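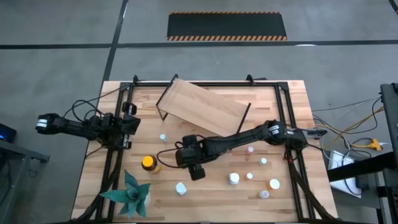 3. Turn Order and Damage Model

3.1 Design

Hisatlow is a turn-based role-playing game in which the player commands a party of 5 units on a hex grid. The first build used fixed turns: all player units moved, then all enemy units. Playtesters finished most maps by attacking first and never used the guard command. The second build replaced this with a speed queue. Each unit holds a counter that rises by its speed value on every tick, and a unit acts when its counter reaches 100. The excess carries over to the next cycle.

Ties go to the unit with the lower index. This favors the player side slightly, and the effect was left in.

3.2 Damage

Base damage is attack minus half of defense, with a minimum of 2. Terrain is applied afterward as a multiplier. The Skakent class ignores terrain when attacking but still receives it when defending.

3.3 Simulation

Both builds were run without graphics on the Prollen map, with the same scripted AI on each side. A total of 1,197 battles were logged per build. Under fixed turns, the side moving first won most of the battles. Under the speed queue the gap narrowed, though parties with two or more Skakent units remained too strong. Lowering their speed corrected this on Prollen but made them weak on the Hervieu map, where the starting positions are farther apart.

3.4 Open Issues

The queue display shows only the next 5 actions and does not update when a speed effect expires in mid-turn. Save files from the first build do not load in the second.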